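Small Kitchen, One Table: Where Things Go Before a Meal
Course report, Household Design, second term

1. What we wanted to find out

Our group of two looked at how people lay out a kitchen table when there is no cupboard space nearby. The idea came from the apartment Cristóvão Leitão rents on Braltham Street, where the counter is 52 inches long and has to take the oven, the dishes and whatever is being eaten that day. Most advice we found assumes a full kitchen with drawers. We wanted a layout that works when everything has to stay out.

We set one rule at the start. Every item stays on the table between meals, and nothing gets stacked unless it would be stacked at mealtime too.

2. The items

We kept to ordinary kitchen things and used play food where real food would have spoiled. The main pieces were a plate, a green colander, a mug, a ketchup bottle and a toaster oven. A folded blue cloth was added for wiping up. The colander gave us the most trouble in planning, as it takes up as much room as a dinner plate and has nothing to do once the washing is finished.

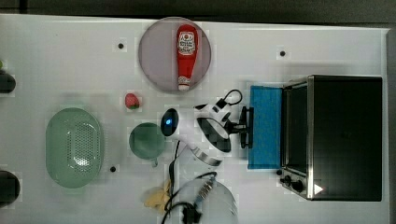

Where should the cloth go if the oven is on the same table?
We put it beside the oven for the layout work, but in a real kitchen it should be moved well away before the oven is switched on.

3. First layout

The first plan was drawn on paper on a Wednesday and changed twice before we tried it. We divided the table into a cold side and a hot side. The oven belongs to the hot side and the colander to the cold side, with the mug between them. Serving things go toward the back.

The ketchup was a point of disagreement. Leitão wanted it to have its own spot next to the oven. I wanted it on the plate, because the plate is empty between meals anyway and a bottle lying on it takes no extra space. We went with the plate. The drawback is clear enough — the bottle has to be moved every time someone wants to eat. 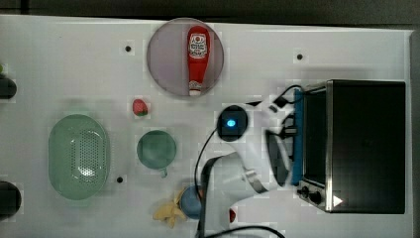
Figure 2. Ketchup on the plate, colander to the left, toaster oven on the right.

4. Fruit and the small bowl

The small blue bowl was meant for fruit. Our first thought was to put all of it in there, but the bowl is too small for a banana and a banana laid over the top hides everything else. We settled on the orange in the bowl and the banana beside it. The strawberry was left near the plate, mainly so that we would have one loose item to plan around. Loose items are normal on a real table and a plan that leaves them out isn't much use.

We also brought in black containers from the kitchen and placed them on the far left, well away from the oven side. They are large compared with the rest. Anything set behind them is hard to see when you sit down, so the left end should be kept for things that aren't needed during the meal.

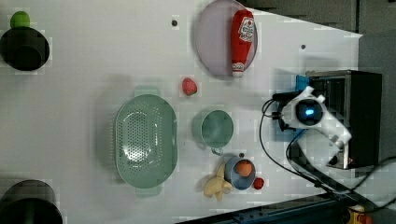
The mug stayed close to the bowl in the later plan. We think of these as the breakfast pair, and a person sitting at the near edge can reach both without leaning over the colander. The handle points toward the person sitting down.

5. Cost

We set a limit of 300 for the whole project and stayed under it, mostly by borrowing. The colander and mug were picked to match in color, which has no effect on the layout but made our sketches easier to read.

6. Feedback

A draft of the plan was passed around the class in December. Most comments were about the colander. Several people thought it should hang on a wall, which our own rule did not allow. One group had tried a similar table for their project and ended up keeping fruit in the colander full time.

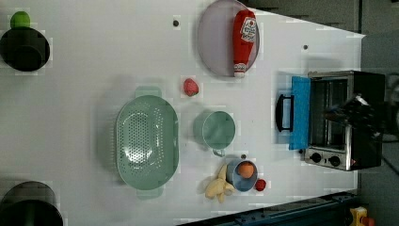 Angelovski wrote that the colander is the real fruit bowl on this table and the blue one should be put away. It has the room, air gets through the holes, and the banana would finally have somewhere to go.

We think this is a fair point. It would free the space beside the mug, though the colander would have to be emptied each time there was something to drain. If we did the project again we would test both versions over 6 days of normal meals and write down which items got moved and how often. We would also try the plate at the near edge, with the ketchup standing up behind it.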